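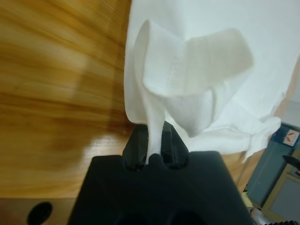 What is the best way to fold a thin cloth napkin so that it stays folded? Find the hems first, lay it flat, and press each fold down with the side of your hand before you make the next one.

The answer comes from Roy Birkett, who has run the linen room at the Rostmont, a hotel in Nolterthorpe, for 23 years. He started there as a night porter and moved downstairs when the woman who had the job before him retired. He says he expected to stay for one winter.

The linen room is in the basement, next to the boiler. It has a long table, a wall of shelves, and a radio that gets one station. Birkett starts at 6 in the morning, when the first load comes down from breakfast, and he prefers to talk while he works. Most of this interview took place with him on one side of the table and a stack of white cloths between us.

I asked him what people get wrong when they fold at home.

"They pick it up by the middle," he said. "You grab a towel out of the basket, you've got a handful of the middle, and everything else hangs down in a bunch. Then you shake it and hope. What you want is a corner. Once you have one corner you run your fingers along the hem and you get to the next corner. You don't even need to look."

He did this several times while I watched, without looking. With a thin cloth, he said, the hem matters more than it does with a bath towel, because the fabric has so little body of its own. A thick towel more or less tells you where its edges are. A thin one wraps around itself and the corners hide in the folds.

"If it comes out of the dryer twisted, don't pull on it," he said. "People pull. It gets tighter, like a rope. Hold it up by one end and let it turn. It'll open by itself if you leave it alone for a second."

Birkett folds napkins in half, then in half again, then once more into a long rectangle for the dining room. Dish towels for the kitchen are folded in thirds along the length and then in half. He has no strong opinion about which is better at home. The hotel's sizes were decided by the shelves, he said, and the shelves were there before he was.

What he does have an opinion about is ribbed cloth. The hotel bought a batch of ribbed napkins a few years ago, over his objections, and he still has most of them. The ribs run one way, and a fold that goes along them lies flat. A fold across them opens up again.

"You fold with the rib first, while it's still one layer," he said. "Then across. If you go across first you're fighting it the whole way, and by the time it gets to the table it looks like somebody sat on it."

He is careful about drying, too. He takes thin cotton out while it is slightly damp, smooths it on the table with both hands, and folds it right away. The folded pieces go on an open rack until the afternoon and only then onto the shelves. Cotton that has been left in the dryer until it is bone dry can be saved with a spray bottle and ten minutes under a heavy tray. He keeps a tray for this. It has the word Simard stamped on the bottom, and he doesn't know where it came from.

Ironing is a different matter. The Rostmont irons napkins for weddings and for the dining room in August, when the hotel is full, and otherwise not at all. Birkett did the ironing himself for a long time. Now it is mostly done by Vinzenz Wyss, who joined the linen room 4 years ago after working in a commercial laundry.

Wyss came in around the time the second load did, and I asked him whether he folds the same way. He said he does now.

"Where I was before, everything went through a machine and came out flat and you just stacked it," Wyss said. "When I got here Roy gave me a pile of dish towels and went to get coffee. I did maybe half of them. He came back and unfolded every single one."

"They were crooked," Birkett said.

"They were a little crooked," Wyss said.

Their one real disagreement is about worn cloths. Birkett takes a napkin out of the dining room as soon as a corner starts to fray. He trims the loose threads and marks the hem with a blue stitch, and from then on it belongs to the kitchen. Wyss would rather mend the corner and send it back upstairs. He has a sewing machine at home, an old Livon, and he has offered to bring it in. So far it has stayed at home.

"A mended corner is fine on a sheet," Birkett said. "On a napkin the guest is holding it. They've got nothing to do but look at it until the soup comes."

Birkett keeps a notebook of everything the room owns, and the last full inventory, done in the spring, came to 2,181 napkins and 531 dish towels. Both numbers had gone down since the one before. Napkins leave in suitcases, he said, and dish towels leave under the arms of cooks. He doesn't chase either of them. He orders more twice a year and washes the new ones before they go up, since new cotton shrinks and he wants it to shrink in his basement.

I asked what he would tell somebody who hates folding and has a full basket waiting. He thought about it while he finished the piece he was on.

"Do the big ones first," he said. "The basket goes down fast and you feel better. And sort before you fold. All the napkins here, all the towels there. If you're changing from one kind to another every time, your hands never get used to it."

Wyss said he would add one thing, which is to use a table. He folded on his bed for years, and he said a mattress gives under your hands so that nothing comes out square. A kitchen counter is good, if it's clean. An ironing board is too narrow for anything larger than a napkin.

At home, Birkett said, his own dish towels are folded by his wife, in quarters, and he leaves them the way they are. The lunch load came down while he was telling me this - two carts, mostly napkins - and he went over to help Wyss tip them out.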